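Keeping Sets Together: What We Learned Cataloging a Toy Library
Speaker notes – Kacper Baran
Afternoon session, 60 minutes with questions

Opening
Thank the host. Ask who runs a lending collection now and who is planning one. If most hands are planners, spend longer on labels and skip the part on moving old records.

Where we started
Grimia Toy Library opened in a former shoe store. When I joined, the catalog was a paper binder and a card box, and they did not agree. We had 1107 entries on paper. Many were for single pieces whose set had been broken up years before.
Show the binder page with three different spellings of "xylophone." Pause here, people like to read it.

What counts as one item
This was the hardest decision. A puzzle is one item. A train set is one item until a family wants only the track. We settled on a simple rule: if it goes home together, it gets one number.
Loose play pieces are the difficult case. They have no box and no printed parts list, so we have to write the list ourselves.
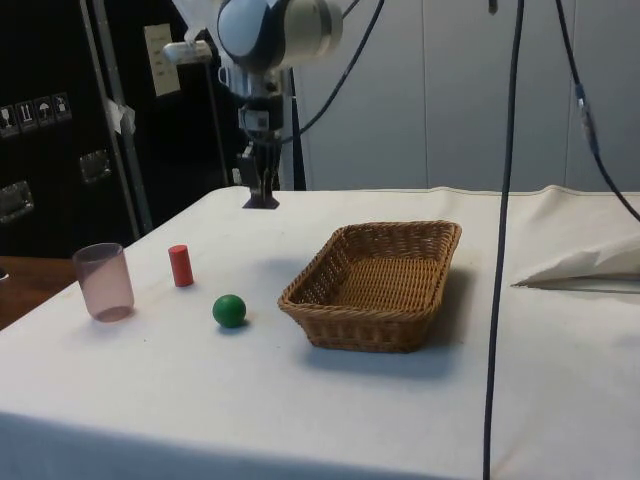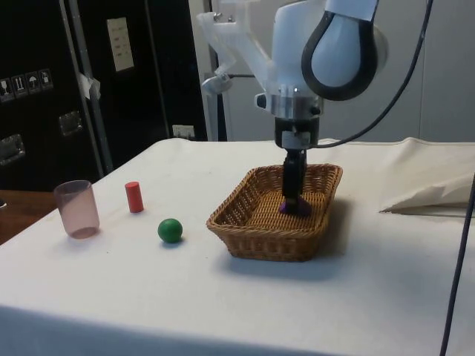
Basket, ball, cup, red cylinder: four lines on the contents card, one number in the catalog.

Write the card in plain words. "Green ball" is better than a supplier code. The person checking a return at the desk may be on their first shift, and the parent packing the bag at home has never seen our catalog at all.
Put the card inside the bag and keep a copy in the record. We lost cards more often than toys in the first year.

Labels
We tried paper labels under tape. They peeled. We now use printed cloth tags from Jenby on bags and soft things, and a paint pen on hard plastic. Do not label anything small enough to go in a mouth. It gets described on the card and that is enough.

Moving to Kindex
Data entry took most of a winter. Two of us worked from the shelves and ignored the binder until the end. I would do it that way again. After the move, 176 paper entries had no toy to match. We kept them in a separate list for one year and then deleted them.
If someone asks about cost, say it depends on collection size and offer to talk after.

Missing pieces
The Quintana branch charges for them. We don't. We write the missing piece on the card, lend the set as it is, and wait. Roughly half come back by October, when people clean out their cars.

Questions
Leave the last slide up with the blank card template. Paper copies are on the table by the door.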